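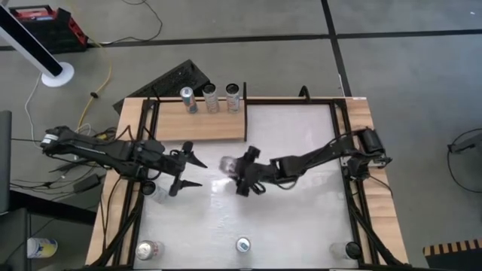 Slide 1. Two-arm table, top camera. Right gripper on a clear cup, cans on the shelf board at the back.

Speaker notes, Noltar group talk. Twenty-minute slot, keep questions for the end.

Leave the slide up while people sit down. Say which arm is which, left and right as seen on screen, then move on. The two arms share one policy. There is no separate controller deciding whose turn it is.

Slide 2. The question
Cans are easy for us. Clear cups are not. The depth reading goes through the wall of the cup and lands on the table, so the grasp point comes out too low. We wanted to know how much of this can be fixed with training data alone, same cameras, same fingers.

Slide 3. Data
1134 demonstrations, all teleoperated on this table. Mixed drink containers: printed cans, opaque cups, clear cups with and without lids. Start positions were drawn from a list, so operators did not pick the easy spots. Almost 100 demonstrations were dropped for dropped frames or clock drift between the arms. The 1134 is after dropping.

(If asked: yes, the glossy tabletop stays. Reflections are part of the test.)

Slide 4. Method
Base policy is Ravn, unchanged. Elden is the relabeling step and is the only new part. It takes the moment the gripper closes, reads the finger position from the joint encoders, and writes that position back onto the earlier frames as the grasp target. Depth is not used for the target at any point.
Go slowly over the diagram - last time the arrows were read backwards.

Slide 5. Result
96 test trials on clear cups, 4 failures with Elden. All four were lidded cups placed close to the front rail, where the arm comes in at a shallow angle. Cans did not change in any way we could measure. Do not claim more than that.

Slide 6. What did not work
Adding a second relabel at release. Placement got worse, and the arms began to wait on each other with both grippers open. We turned it off and have no good account of the cause. Play the clip once, no sound.

Slide 7. Limits
One table, one pair of arms, one set of grippers. The Buda setup has a matte top and softer pads, and the same weights have not been run there yet. Camera mounts differ too, so expect a calibration pass first.

Backup slides: encoder error by joint, list of start positions, training settings.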